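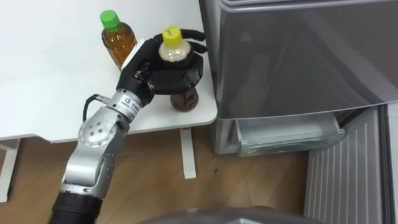
MORANCE WATER DISTRICT
Minutes of the Operations Meeting

Meeting date: May 12, 2018
Chair: Rosaura Cuadros
Present: operations, metering and billing staff. A quorum was recorded.

1. Previous minutes
Approved with one correction. In item 4, "Dollum inlet valve" should read "Dollum outlet valve."

2. Apaza main replacement
The contractor, Nustow, submitted a revised schedule for the 12-inch main between Apaza Road and the Dollum pump house. Trenching is complete as far as the rail crossing. The crossing permit has not been issued and work east of it is on hold.

Pressure testing of the finished section was done at 100 psi. One flange at the north tee did not hold and was repacked. The retest passed. Nustow is to supply the signed test sheets before the next payment is released.

Operations asked whether the old main could stay in service as a backup. The chair noted that the wall thickness readings do not support this. The old main will be capped and left in place.

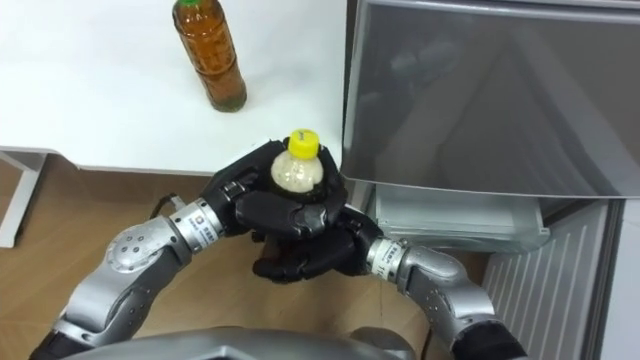 The detour on Apaza Road remains until the permanent surface is laid. Residents will be notified by door card. Billing will add the same text to the next statement.

3. Meter reading
Estimated reads remain too high on the Morance hill route. The cause is buried meter boxes, mostly under gravel. Metering proposed raising the lids on that route before winter. Approved, with completion by December.

Two customers have disputed estimated bills. Both accounts will be read by hand and adjusted if necessary. No late fee is to be charged in the meantime.

4. Dollum tank
The 1000-gallon surge tank was drained and inspected. Coating loss was found at the lower seam. Options discussed were spot repair or full recoating. Spot repair was preferred on cost, subject to a second inspection in 5 years.

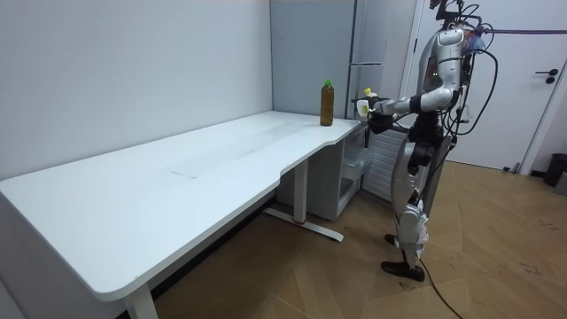
The level sensor on the same tank reads low compared with the sight gauge. It will be recalibrated at the time of the coating work. Until then, the operator on shift is to log the sight gauge value.

5. Rates
Deferred. Draft figures were received too late for review.

6. Other business
The spare key for the Dollum gate is missing from the key cabinet. Operations to change the padlock and issue new keys against signature.

Action items
Nustow: test sheets, revised schedule east of crossing
Metering: lids on hill route, two hand reads
Operations: padlock, coating quotes, sight gauge log
Billing: detour notice

Meeting adjourned. Minutes approved for circulation by R. Cuadros.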